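List archive > Manipulation > Learning from demonstration > Thread: handheld gripper data, what counts as a demo

From: Rocío Orellana
To: kestari-manip list
Date: November 9, 2020
Subject: Re: Re: pocket items, first policy numbers

Quick answers between meetings, sorry for the fragments.

Shabani Mwakalinga wrote:

> Read the Drandel notes twice and I still don't get the split. You say
> 500 demos with the handheld tool, then the table only talks about
> "contact-first" and "free" demos and I can't tell if those are two
> collections or one collection labeled after the fact. Also:
>
> - why would touching the object early help at all? In our hands an
> early touch just shoves the thing sideways
> - is the policy seeing the wrist view only, or wrist plus overhead?
> - what happens on soft stuff. We get decent grasps on boxes and
> garbage on anything that sags
>
> We're about to collect our own set here and I would rather not do it
> twice. Wenceslao wants to start in December.

OK so. One collection, labeled after. 500 total, all with the handheld tool, all wrist view. No overhead anywhere, we dropped it after the Lucero arm got moved and the calibration went with it. Aurelio did the labels by scrubbing through each demo and marking the first finger contact and then the moment both fingers are loaded. If one finger lands clearly before the other, it's contact-first. If they close more or less together, it's free. That is the whole definition. The notes should say so and they don't, my fault, will fix.

Why we bothered: the first policy was trained on everything mixed and it dithered. Comes down over the object, starts to close, opens again, shifts a bit, closes. Sometimes forever. Nahuel's guess was that the demos disagree with each other about what to do in the last couple of centimeters, and the net averages them. Two people can look at the same pouch from the same spot, one plants a finger on it and swings the other in, one straddles it. Average of those is a gripper hovering off to one side doing nothing useful.

So we trained on each label seperately. Same net, same number of steps, same seeds. The contact-first policy stopped dithering almost completely. The free policy also got better, which is the bit I'd stress to Wenceslao. A lot of the gain is just consistency. I don't want people quoting this as "contact first wins", we haven't shown that. We've shown mixing hurts.

On your sideways shove. Yes, happens to us on light hard things, keys especially. The bunch skates. Pressing down and pressing sideways are very different touches and the label lumps them together right now. The leather pouch is the friendly case: left pad goes onto the top face, right pad is still up over bare table with a wide gap between them, and the rest of the clutter (keys with their colored tags over on the left, black tray behind) stays out of the way of the closing path. 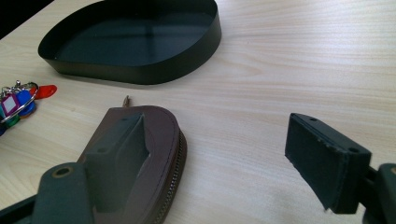

What I'd do if I were starting your set

1. Pick one grasp style per operator per object and write it down before you record. Doesn't matter much which. We let people improvise and paid for it in label hours.

2. Log finger width at full rate. We subsampled it to match the video and lost the little bump you get at first contact, so Aurelio had to find contact by eye. Slow, and on dark pads over dark objects he was guessing. He flagged those and we left them out of both splits.

3. Do the reset differently each time. Our early resets were lazy, everyone put the target back facing the same way, and the Prenlow policy learned the table instead of the object. Rotate it, move the distractors, swap which side the clutter is on.

4. Keep the failures. We threw ours out and now want them back, for the recovery work.

Soft stuff: partial answer only. Anything with a bit of structure to it behaves. Empty cloth bags don't, the first finger pushes the fabric flat and then there's nothing for the second finger to close against. We ran 30 trials on the cloth bag with each policy and both were bad enough that I'm not going to type the numbers until Nahuel has rerun them with the pads cleaned. The felt-like facing wears at the edges and I don't trust grip results across a pad change. Log your pad changes too. Call that 5.

Eval protocol, since you'll ask. 10 start poses per object, fixed list, the operator places the object from the list and doesn't watch the screen. Success is lifted clear and held until the timer beeps. Dropping it into the tray counts as a separate thing, we score it but it isn't in the table. Timeouts count as fails. In the mixed policy most fails were timeouts, in the contact-first one most were slips, so they're not even failing the same way and I think that's more interesting than the success rate tbh.

Things I don't know:

- whether the effect survives a bigger set. Could be that with enough demos the mixed policy sorts itself out. Nahuel thinks a policy head that can hold 2 modes would get you there without any labels at all. He's probably right, it's next on his list, no results yet.
- whether it moves to your gripper. Your fingers are narrower, no? Planting one on a rounded top might just roll the object.
- whether the labels are any good. Only Aurelio has done them. If someone on your side could relabel a small chunk blind, I'd send it over right away.

Will push the label file and the start pose list to the Kestari share once the column names make sense to somebody other than us. Wenceslao, if December is firm, tell me which objects you have and I'll try and match a few of ours so we can compare directly.

Have to run, robot's booked and it's my slot

Rocío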